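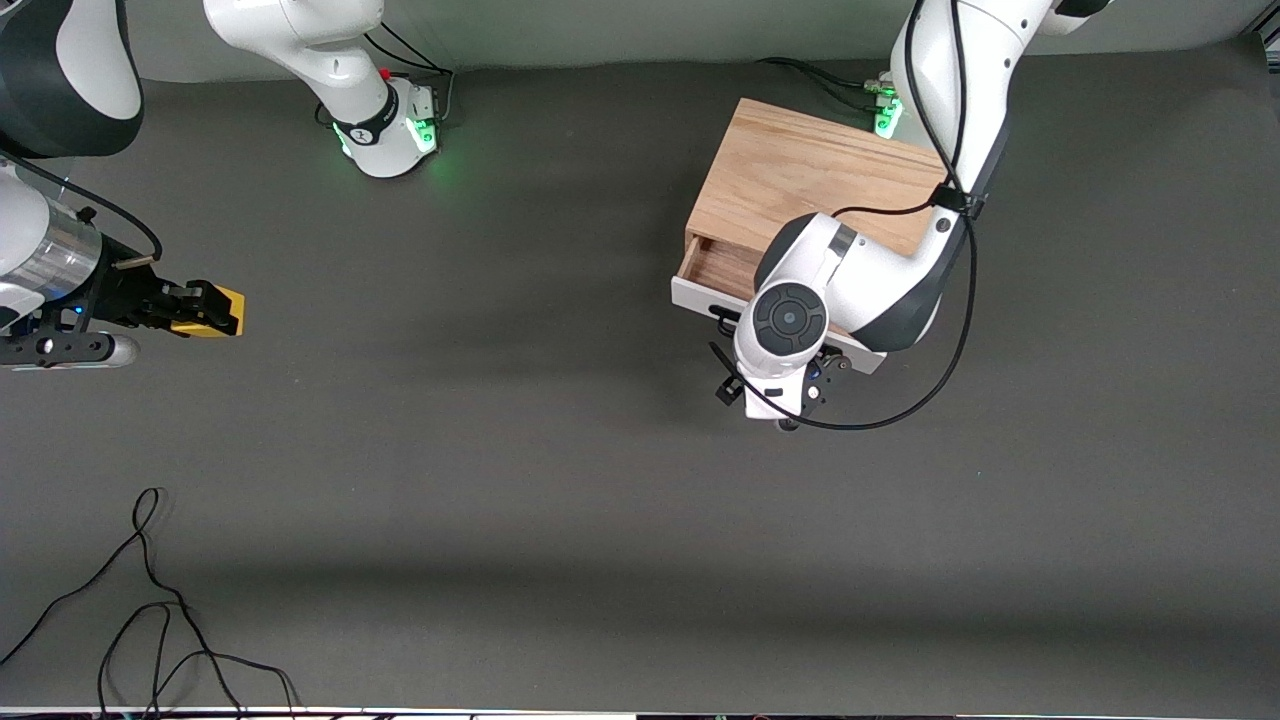 Filed under: Grant Updates, Play & Learning

Thu 1 February | By the Pengate Blocks team, Sinness

To our friends at the Astmont Fund,

We owe you a proper update on how your money has been spent since the fall, and we hope you'll forgive us if it runs a bit long, because there has been a good deal going on and most of it has been a pleasure. When we wrote our application we told you we wanted to take the big muddle of donated building blocks in the Pramanik Building and turn it into sets that families and classrooms in Sinness could borrow, use, and bring back in one piece. We are well on the way!

The first job was the table. We had been sorting on the floor, which was hard on everybody's knees, and then on a folding table with a pale top where the cream and natural blocks seemed to vanish. The new one is broad and dark gray, and we can't say enough good things about it. Yellow especially shows up beautifully, and even the little rectangular ones (which used to roll up in somebody's sleeve and go home with them) are easy to find at the end of an afternoon. It stands against the gray-green wall, and we have left the paint as it was and put the decorating money toward boxes instead, as we agreed with you in the fall.

The sorting itself has gone more slowly than we planned, and we'd like to be straightforward about that. The donated blocks came from all over, and what looked like one color under the old lights was often two or three. We spent most of a week arguing in a friendly way over what counts as orange. In the end we went by shape first and color second, so a set now starts with its rectangles, then gets its squares, and the odd pieces (arches, wedges, one very handsome bridge) go in last. So far 700 blocks have been checked, cleaned, and put with their proper families. Those with splinters or flaking paint have been set aside, and we'll decide on them later.

Then there are the boxes. You asked us at the start whether wooden boxes were worth the extra over plastic tubs, and it was a fair question. We tried both. The tubs were lighter to carry, but the lids cracked in the cold hallway and the sides bowed once they were full. A wooden box sits still on the table while you are filling it, and children seem to treat putting things into it as part of the game. One of our borrowing families told us their daughter now builds the tower mainly so that she can pack it away again. We have gone with wood for all the sets, and we paid for the difference by dropping the printed carry bags.

On lending, 2 of the Sinness schools have had sets since before the holidays, and 3 more groups have asked to be next. Returns have been good. We have lost a few small blocks and gained a few that were never ours, including a domino and a very chewed clothespin, and we're keeping those in a jar by the door in case somebody comes looking.

The money is close to plan. Table and boxes came in a little under, cleaning supplies a little over, and the delivery line has hardly been touched, as people have been happy to stop by and collect. We would like your permission to move $100 from delivery to labels. The paper ones we started with don't survive much handling, and a borrower who can't read the label tends to put the wrong shapes in the wrong box, and then we are back to sorting again. If you'd prefer that we leave the budget lines alone until the year-end review, please tell us and we'll make do with tape.

Between now and May we plan to finish checking the last of the donations, get the new labels on, and write a one-page sheet for borrowers on how to pack a set so the lid closes. We have a draft already. It is two pages, so there is some trimming to do.

The itemized spending sheet is coming to you separately with the receipts, and we'll send the next update in May.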